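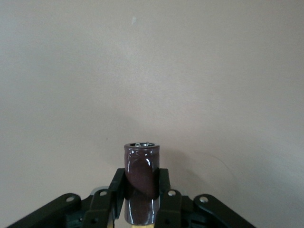
Chapter 7: Where Electricity Waits

By Rukhsana Bhutto
Thursday, May 5, 2022

When I was nine my uncle let me take apart a dead radio on the kitchen floor in Wistport. I pulled out everything that would come loose and sorted it by color, which tells you how much I understood. The striped ones went in one pile, the flat brown discs in another, and the little cans in shiny plastic jackets got a saucer all to themselves (I thought they were the prettiest). I had no idea what they did. My uncle said they were "for keeping some back," and went off to make tea.

It took me years to find out how good an answer that was! A capacitor keeps some back. You push charge onto it, it holds the charge for a while, and it gives it up again when the circuit asks. That's the whole chapter, really, and if you're reading this on the bus before a quiz you could stop there and do all right. I hope you'll keep going, though, because the details are where I started to enjoy myself.

So far in this book we've treated electricity as something always on the move. In Chapter 6 we followed current around the Flultgate tram circuit, and at every point we could say how much was flowing and which way. Now I want you to think about charge that has stopped and piled up. Take two sheets of metal and hold them close together without letting them touch. Connect one to each end of a battery. Electrons crowd onto one sheet and drain away from the other, and for a moment there's a current in the wires even though the path has a gap in it. Then it dies away. Disconnect the battery and the charge stays where it is, pulled toward its opposite across the gap.

How much charge you can store this way depends on the area of the sheets, the distance between them, and the stuff you put in the middle. Big sheets are awkward, so people roll them up. In the electrolytic kind, the one you'll meet most often in power supplies, the insulating layer is a skin of oxide grown right on the aluminum foil. It's terribly thin – far thinner than any paper you could slip in there – and that's how so much storage fits inside a small can. The price is that most of them care which way around you connect them. We'll get to that in Section 7.3, along with the safety notes, and please read those before you touch anything in the lab.

My colleague Kohei Nishimura teaches this with a bucket and a rubber sheet, and I've stolen his version for Section 7.1. I like it better than the water tank in most books, where you fill the tank and that's that. With the rubber sheet you can feel it pushing back harder the more you stretch it, and voltage on a capacitor behaves just the same way.

Before you start, make sure you're comfortable with Ohm's law and with reading a simple graph of something fading over time. If the graphs in Chapter 6 gave you trouble, the extra practice on page 334 is short and worth an evening. You'll also want a calculator that handles powers of ten, since we're about to meet some very small numbers.

7.1 The Bucket and the Rubber Sheet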